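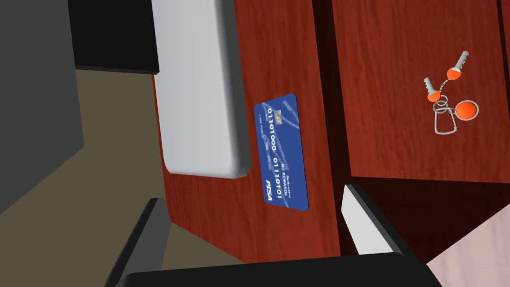

Household Robots in Simulation
Handout 7: Planning a pickup from the wrist view
Course notes by Natalina Negri

Welcome back! Last time we got the arm to move where we told it to, which felt great for the ten minutes before we asked it to pick something up. Today is about the gap between those two things. We will work through the fetch task in Ormont, the apartment world, using the wrist view only. The overhead view stays switched off until the second lab. I know. Trust me, you learn more this way.

Before you start

Pull the newest version of the course folder. The old one has a bug in the reset script that puts the arm back in the wrong pose. Your team should have a working Triltley login by now. If you don't, write to me before lab, as I can't make accounts during the session.

You need your inverse kinematics code from Handout 5. It does not have to be pretty. If yours still flips the elbow near the joint limits, use the reference version in the folder and say so in your report. There is no penalty for that.

1. Thin things are hard

Think about the mug from week three. It stood up, it had sides, and the fingers had somewhere to go. Now think about a credit card lying flat on a wooden top. From above it is a big, easy target, and your detector will find it all day long. The trouble is the height. A pair of fingers closing sideways has almost no edge to push against, and if you go down too far you press into the wood.

Three ways to go at it:

Edge slide. Put one fingertip lightly on the object, drag it toward an open edge of the furniture until part of it hangs over, then pinch from the side. This is my favorite. It takes planning, and it is lovely to watch when it goes right.

Pinch with contact. Come down until you feel the surface, back off a hair, and close slowly. Works better with soft pads.

Tilt against a neighbor. Push the object into something that won't move so that one side lifts. Risky, and very dependent on friction settings, but teams have gotten full marks with it.

Whichever you choose, look at what sits close by before you choose a direction. The card has a pale gray rounded thing just to one side and a set of keys on the wood panel to the other. A slide that sweeps the keys onto the floor counts as a failed run, even if the card ends up in the gripper.

2. Don't trust the print

A question from last year: can we use the text on an object to tell which way it is facing? Yes, if it is big enough. The large white numbers on the card survive at our resolution and run along its length, so they give you a good axis. The name and date line is too small to be much help. And please do read "NO REWARDS" and take it personally. (The big number is binary-style, too. Decode it as ASCII if you finish early. It's a short message!)

For orientation, compute the long axis from the mask first and use the print only to settle which end is which.

3. Where is the camera looking? 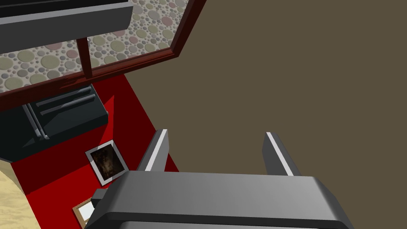
Frame transforms are the part of this course where people lose points, and they lose them in the same spot every year. You have a point in the camera frame. You want it in the base frame. You multiply by the wrist pose, and you forget that the camera is mounted at an angle to the wrist. Your numbers come out nearly right, so you blame the detector. A good check is to find something you know is rectangular and flat on the floor, like the photograph with the pale border lying on the red area to the left of the fingers, and project its corners into the base frame. They should all land at floor height. If one side floats and the other sinks, your mount angle is missing or has the wrong sign.

Do this check by hand once, on paper, with one corner. Then do it in code. It takes a quarter of an hour and it has saved more projects than any other trick I know.

One warning about large plain surfaces. The brown area on the right has no texture at all, so feature matching gives you nothing there. Use the boundary with the red, or the pebble-patterned panel, which is full of good corners.

4. What your own hand hides

The gripper sits in the same part of the view all the time, so you can mask it out once and keep that mask for a fixed finger opening. When the fingers move, the mask has to move too. The starter function gripper_mask() takes the opening as its input. Anything behind the mask is unknown, and your planner should treat it as unknown. Last year Team Saliba marked it as free space and drove the wrist into a cabinet with total confidence. They rebuilt it with an unknown label and had the best final demo in the class!

Lab task

Run your pickup 21 times with the random seed file provided. Log every run, including the ugly ones. Report how many ended with the object held above the surface, and sort the failures by cause: perception, transform, planning, contact. Keep each run under 200 simulation steps.

Hand in the log, your mask function and one page of writing. I read the page first, and I care about the failures much more than the score.

Optional: the Stilleo gripper model has softer pads. Swap it in and compare your contact failures.

Next time: drawers. Bring your force plots from Handout 6.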